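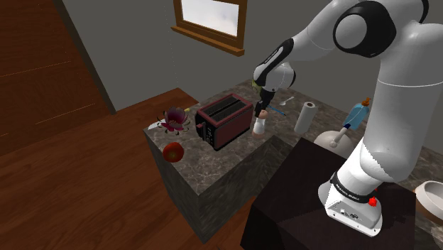
# 製菓用回転台 Lowther(ラウザー)

製造元:Dasico
国内取扱元:Trosamow 業務用製菓機器窓口
最終更新:2020年8月12日

Lowther は、デコレーションケーキの下塗り、本塗り、側面の仕上げ、絞り作業に用いる手動式の製菓用回転台です。洋菓子店、ホテルの製菓部門、製菓教育施設での日常的な使用を前提として設計されており、家庭で本格的に製菓に取り組まれる方にもご使用いただけます。

本ページでは、製品の仕様、各部の構造、使用方法、手入れの方法、付属品および別売品、保証とご注文の条件についてご案内いたします。ご購入前に設置および使用条件の項をご確認くださいますようお願い申し上げます。

## 製品の概要

回転台の品質は、天板が水平を保ったまま振れずに回ること、および手を離した後の回転が急に止まらないことによって大きく左右されます。天板に振れがあると、パレットナイフを一定の位置に当てていてもクリームの厚みが場所によって変わり、側面に波状の跡が残ります。回転が重い場合には一周の途中で手を持ち替えることになり、継ぎ目が生じやすくなります。

Lowther では軸受部に密閉型の玉軸受を上下に配置し、天板の中心から外れた位置に手を添えて回したときにも傾きが出にくい構造としました。軽く押し出すだけで滑らかに回り、ナッペの仕上げに必要なゆっくりとした回転も、指先の力で調整できます。

従来品からの主な変更点は、天板の固定方式と台座の形状です。従来品の天板は軸に載せるだけの方式でしたが、本製品では天板裏面の固定ねじによって軸に締結します。台座は裾を広げ、底面のゴムの接地面積を増やしました。これにより、絞り作業中に台座の縁へ手首が触れた場合のずれを抑えています。

## 仕様

| 項目 | 内容 |
|---|---|
| 製品名 | Lowther 製菓用回転台 |
| 形式 | 手動式、据置型 |
| 標準天板 | アルミニウム合金製、表面アルマイト処理 |
| 小型天板(別売) | アルミニウム合金製、直径200 mm |
| 軸 | ステンレス鋼 |
| 軸受 | 密閉型玉軸受、上下2か所 |
| 台座 | 鋳鉄製、焼付塗装 |
| 底面 | 合成ゴム、交換可能 |
| 最大積載質量 | 6 kg |
| 回転方向 | 左右両方向 |
| 電源 | 不要 |
| 保証期間 | お買い上げ日から2年 |

最大積載質量には、ケーキ本体のほか、天板の上に置く台紙、皿、滑り止めシートの質量を含みます。段重ねのケーキを組み上げた状態で回される場合は、事前に総質量をご確認ください。

## 各部の構造

### 天板

天板の上面には、中心を基準とする同心円の目盛線を刻んでいます。スポンジの中心合わせ、側面の厚みの確認、台紙の位置決めに使用するための線です。目盛線は浅く仕上げてあり、クリームが入り込んだ場合も柔らかいスポンジで洗い落とすことができます。

縁は面取りを施し、外周に指を掛けて回す際の当たりを和らげています。天板の縁を基準としてカードやスケッパーを立てる場合は、刃先で表面のアルマイト層を傷つけないよう、樹脂製の道具をご使用ください。

### 軸および軸受

軸受は密閉型であり、使用者による注油の必要はありません。隙間から食用油や潤滑剤を差されますと、内部の潤滑剤が流れ出し、回転が重くなる原因となります。異音やひっかかりが生じた際は、使用を中止し、取扱元までお申し出ください。

### 台座

台座は質量のある鋳鉄製です。持ち運びの際は天板を持たず、必ず台座の下部を両手で支えてください。天板の外周だけをつかんで持ち上げると、軸に無理な力がかかり、振れの原因となることがあります。

## 設置および使用条件

本製品は、水平で堅固な作業台に設置してご使用ください。作業台が傾いていると、天板が低い側へ流れるように回り、手を離した位置で止まらなくなります。設置後は、何も載せない状態で天板の向きを数回変え、自然に動き出さないことをご確認ください。

作業台の表面に粉糖、小麦粉、油脂が残っていると、底面のゴムの摩擦が低下します。設置面をアルコールまたは固く絞った布で拭き、乾かしてから台座を置いてください。

使用環境については、次の点にご注意ください。

- オーブン、コンロ、湯せん器の近くなど、高温となる場所では使用しないでください。
- 冷凍庫内での保管は避けてください。冷蔵庫から取り出した直後は、結露を拭き取ってから使用してください。
- 熱いままの焼き型や天板を載せないでください。
- ケーキの装飾以外の目的、たとえば陶芸、塗装、模型の製作に使用したものを、食品用として再び使用しないでください。
- 電動機を接続するなどの改造は行わないでください。

## 使用方法

### 初めて使用する前に

梱包を解いた後、天板を取り外し、台所用の中性洗剤で洗ってから十分に乾燥させてください。台座は固く絞った布で拭いてください。出荷時には軸の上端に防錆油を薄く塗布しています。乾いた紙で拭き取ってから天板を取り付けてください。

天板の取り付けは、次の手順で行います。

1. 台座を作業台に置き、軸が垂直に立っていることを確認します。
2. 天板裏面の受け部を軸の上端に合わせ、真上から静かに差し込みます。
3. 固定ねじを手で締め、軽い抵抗を感じたところから、付属の六角レンチで止まるまで締めます。
4. 天板を一周させ、振れと異音がないことを確認します。

固定ねじを過度に締め付ける必要はありません。ねじ山を損なった場合の交換は有償となります。

### 下塗り

下塗りは、スポンジのくずを薄いクリームの膜で押さえ、本塗りに混ざらないようにする工程です。スポンジを天板の中心に置き、同心円の目盛線と外周との間隔が均等になるよう位置を整えます。

上面にクリームをのせ、パレットナイフを寝かせて、回転台を手前に引くように回しながら広げます。続いて側面に薄く塗り、余分を取り除きます。下塗りの段階では、スポンジの色が透けて見える程度の厚みで差し支えありません。塗り終えた後、冷蔵庫で表面を落ち着かせると、本塗りの作業が安定します。

### 本塗り

上面の本塗りでは、クリームを中央に多めに置き、パレットナイフの先端をケーキの中心付近に合わせます。ナイフの角度を変えずに保持し、反対の手で回転台を回してください。ナイフを動かして平らにしようとすると、筋が残りやすくなります。

側面では、ナイフを天板に対して垂直に立て、刃の片側だけがクリームに触れるように、わずかに角度をつけます。回転は途中で止めず、一定の速さで続けます。側面を仕上げると上面の縁にクリームの角が立ちますので、外側から中心に向かってナイフを水平に引き、角を切り取るようにならしてください。一回ごとにナイフを拭うことで、取り除いたクリームが再び付着するのを防げます。

生クリームは触れるほど締まり、表面が粗くなります。回転台の扱いに慣れていない段階では、仕上げ用よりやや緩い状態で塗り始めることをお勧めいたします。バタークリームを使用する場合は、室温に応じて硬さが大きく変わるため、室温を先に整えてから作業に入ってください。

### 絞り

縁飾りの絞りでは、絞り袋を持つ手の位置を固定し、一つ絞るごとに回転台を少しずつ送ります。体の正面からやや利き手側に絞る位置を定めると、口金の角度が変わらず、大きさのそろった飾りになります。

連続した線や波形を絞る際は、絞り出す速さに回転の速さを合わせてください。回転が速すぎると線が細くなって途切れ、遅すぎると重なって太くなります。あらかじめ台紙やクッキングシートの上で速さを確かめてから、製品に絞られることをお勧めいたします。

### 移動と取り外し

仕上がったケーキを移す際は、回転台が動かないように天板の縁を片手で押さえ、底面にパレットナイフを差し込んで一周させてから持ち上げます。大型のケーキは、台紙ごと移動させてください。回転台に載せたまま運搬することはお控えください。

## 天板の選択について

標準天板は、一般的な丸型のホールケーキおよび角型ケーキに適しています。小型天板は、少人数用のホールケーキ、ムースの側面仕上げ、カップケーキやアントルメの試作など、手元をケーキの近くに寄せて作業する場合に用います。

小さなケーキを標準天板で仕上げると、ナイフを持つ手と側面との間に天板の縁が入り、刃を垂直に立てにくいことがあります。小型のものを多く製造される店舗では、2種類の天板を併用されるのが便利です。天板の交換は固定ねじを外すだけで行え、台座は共用できます。

角型のケーキでは、角が天板の外に張り出さないものをお選びください。張り出した状態で回すと、作業者の手や周囲の器具に触れ、仕上げを損なうおそれがあります。

## 手入れと保管

使用後は、クリームや糖分が固まる前に天板を取り外して洗浄してください。洗浄には中性洗剤と柔らかいスポンジを使用し、金属たわし、研磨剤、塩素系漂白剤、強いアルカリ性の洗剤は使用しないでください。アルマイト処理を施したアルミニウムは、アルカリ性の洗剤によって変色することがあります。同じ理由から、食器洗浄機の使用もお控えください。

台座と軸受部は水に浸さず、固く絞った布で拭いてください。軸の周囲に付着したクリームは、竹串に布を巻いたもので取り除くことができます。水分が残らないよう乾いた布で仕上げ、天板を取り付ける前に軸の上端を確認してください。

長期間使用されない場合は、天板を外し、台座と分けて保管してください。天板を重ねて保管する場合は、間に紙または布を挟んでください。天板の上に調理器具や粉袋を積み重ねると、反りや軸への負担につながります。

製菓教育施設など使用者が頻繁に入れ替わる環境では、月に一度、固定ねじの緩み、底面のゴムの摩耗、天板の振れを点検されることをお勧めいたします。振れの点検は、箸などを天板の縁の近くに固定し、一周させて隙間の変化を見る方法で行えます。

## 付属品および別売品

本体には、標準天板、台座、六角レンチ、取扱説明書が付属します。

別売品は次のとおりです。

| 品名 | 用途 | 税別価格 |
|---|---|---|
| 小型天板 | 小型ケーキ、試作用 | 取扱元にお問い合わせください |
| Trasten 滑り止めシート | 台紙や皿のずれの抑制 | 3,000円 |
| 交換用底面ゴム | 摩耗時の交換 | 取扱元にお問い合わせください |
| 固定ねじ | 紛失、損傷時の交換 | 取扱元にお問い合わせください |

Trasten 滑り止めシートは、食品に直接触れない位置で使用する製品です。天板と台紙の間に敷き、ケーキやクリームが直接触れないようにしてください。洗浄後は平らに広げて陰干しし、表面に粉や油脂が付着した場合は再度洗浄してください。

## よくお寄せいただくご質問

**左利きでも使用できますか。**
左右いずれの方向にも同じ軽さで回転しますので、利き手を問わずご使用いただけます。

**回転の重さは調整できますか。**
調整機構は備えておりません。固定ねじの締め具合によって回転の重さを変えることはできませんので、緩めた状態での使用はお避けください。

**チョコレートやアイシングの作業にも使用できますか。**
ご使用いただけます。グラサージュを上から流しかける作業では、液が軸受部に流れ込むおそれがあるため、網と受け皿を用いて別の場所で行ってください。

**天板に付いた着色料の色が落ちません。**
中性洗剤を含ませた布をしばらく当て、柔らかいスポンジで洗浄してください。漂白剤の使用は表面を傷めます。薄く残った色は、機能に影響いたしません。

**従来品の天板を取り付けることはできますか。**
固定方式が異なるため、取り付けできません。従来品の底面ゴムにつきましても、形状が異なりますので共用いただけません。

## 保証および修理

保証期間内に、取扱説明書に沿った通常の使用状態で故障が生じた場合は、無償で修理または部品の交換を行います。修理をご依頼の際は、購入日を確認できる書類をご用意ください。

次の場合は、保証期間内であっても有償となります。

- 落下、衝撃、最大積載質量を超える使用による損傷
- 水への浸漬、注油、不適切な洗剤の使用による不具合
- 改造、または取扱元以外で行われた分解による故障
- 使用に伴う天板表面の擦り傷、底面ゴムの摩耗

軸受部の分解は専用の工具を必要とします。保証期間の経過後も、軸受の交換を有償で承ります。修理品をお送りいただく際は、天板を外し、台座と接触しないよう個別に包んでください。

## ご注文について

ご注文は、Trosamow 業務用製菓機器窓口にて承ります。本体の価格は、数量および納品先に応じてお見積りいたします。お見積りのご依頼の際は、必要な台数、天板の種類、納品先の所在地、希望される納期をお知らせください。

製菓教育施設、ホテルなどで一括導入される場合は、分納にも対応いたします。1回のご注文につき200台を超える場合は、製造元との調整が必要となりますので、お早めにご相談ください。例年5月は教育施設からのご注文が集中し、通常より納期を要することがあります。

商品到着後は、速やかに外観と付属品をご確認ください。輸送中の破損や付属品の不足がございましたら、梱包材を保管のうえ、使用される前に窓口までご連絡くださいますようお願い申し上げます。使用後の製品につきましては、不具合がある場合を除き、返品および交換をお受けできません。

製品の仕様および外観は、改良のため予告なく変更することがあります。取扱説明書と本ページの記載が異なる場合は、製品に同梱された取扱説明書の内容を優先してください。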